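Looking after timber floors without losing your weekend

May 7, 2018

I grew up in a house with wall-to-wall shag in a colour my mum called "biscuit", so when we moved into the old place in Laren and pulled up the carpet to find boards underneath, I was beside myself. Then I had to work out how to look after them. I've made most of the mistakes going (the steam mop was a low point) and these are the things that have stuck.

Sweep more, mop less

Grit is what does the damage. Every bit of sand that comes in on a shoe gets ground into the finish like sandpaper, and a wet mop just pushes it into the gaps. I run a soft broom or a microfibre pad through the hall and kitchen most evenings while the kettle boils. The bedrooms get done when I remember!

If you use a vacuum, turn the beater bar off or swap to the bristle head. Check the little wheels too. Mine had picked up a staple and drew a lovely long line down the hallway before I noticed.

My mopping mix

Half a bucket of warm water, a small squirt of pH-neutral floor cleaner, and that's the lot. Wring the mop until you think it's done, then wring it again. The boards should dry in a couple of minutes. If you can still see puddles when you've put the bucket away, it was too wet.

I gave up on vinegar. Everybody's nan swears by it and I did too, for years, but it left our kitchen boards looking flat and grey near the sink. A buff with a dry towel wrapped round the broom head does more for the shine than vinegar ever did.

Mats, and plenty of them

One outside the door, one inside, and a shoe basket right beside it so there's no excuse. Avoid the rubber-backed kind on polished boards, as some of them leave a yellowish mark that won't shift. I bought a cheap one at the market in Flimolville and I've had a rug over the patch ever since.

Felt pads for everything

Chairs, tables, the bookcase, the plant stand, all of it. The stick-on ones do wear down and collect hair and crumbs, so I flip the dining chairs over every 3 months and replace the sad ones. A bag of 30 lasts us ages. Wipe the chair leg with a bit of metho first and let it dry properly, otherwise the pad slides off to one side and you're back where you started.

Scratches and dings

For a light scratch in a dark stained board, try rubbing a walnut over it (the nut, not the shell), then wipe with a soft cloth. It does a decent job of hiding it. For something deeper I use a wax filler stick, a shade darker than I think I need, smoothed off with an old library card.

Small dents in bare or oiled timber will sometimes lift with a damp cloth and a warm iron. Go gently, a few seconds at a time, and don't try it on a polyurethane finish. Ask me how I learned that one.

When it's time to call someone

If water soaks in and darkens the wood instead of beading, the finish has gone and no amount of cleaning will bring it back. We had the front room done last November and it came to $565, including moving the piano. We were told to keep rugs off for 12 days and I lasted the distance, just. Cold feet every morning, but gosh it came up beautifully.
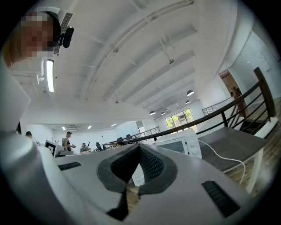

Just a glimpse of wooden floor through the gap.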